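Housekeeping Skills, Unit 3: Open Shelves and Small Containers
Handout prepared by Hamdia Berhe for the evening group, Drastham

Please read this before the practical part. We begin at 15 minutes past six, so come with your sleeves rolled up.

In the last unit we spoke about closed cupboards. An open wire shelf is different, because everything on it is seen from the door. The most usual mistake is to fill the bottom shelf with boxes, toys and cups together, and to leave the middle shelf bare.
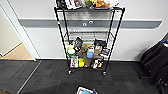
The middle shelf is the best place for things which are taken every day. A person can reach it without bending. Heavy boxes should go to the bottom, and soft toys may go to the top, but they must not hang over the front edge.

Order of work:
1. Take everything off one shelf only. Do not empty the whole unit.
2. Sort by use and not by size.
3. Wipe the wires along their length.
4. Put back the large boxes first, with the printed side to the front.
5. Small items go into a container, never directly on the wire.

If your unit has casters, check that it does not roll while you work.

About containers. A good container for small things has a wide opening and a light inside, so that a dark item is not lost at the bottom. A handle is useful when you carry it to the table. 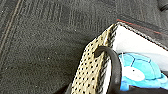 Do not fill above the rim. Mesh or punched sides collect dust, and a soft dry brush cleans them better than a wet cloth. Dark fabric shows every piece of lint, so brush it also.

Homework: choose one shelf at home and write down what you moved and where. Half a page is enough. Give it to me or to Mesfin Hailu before Unit 4.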